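Bedroom notes, May 14, 2024
3 min read

Back on the clothes pile today. Everything is on the bed for now, on top of the yellow flowered quilt, which needs smoothing again before anything gets folded on it. Flat bits first, then the pile at the back. Dark things are the slow part. Black and navy look the same under the ceiling bulb, so I want the Telto lamp back from Houshang Pakzad.
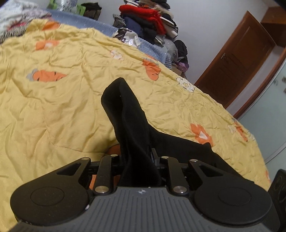 Order for the rest: black cloths in one stack, navy in another, whites last. Bags go on the floor by the door once they have been checked for socks. The light blue blanket stays at the top of the bed. Quilt has creases along the seams that won't pull out by hand; try 80 cm of slack at the foot end next time.

Shelf in the wardrobe is 55 cm deep, so fold to half that. Winter things can stay boxed until August.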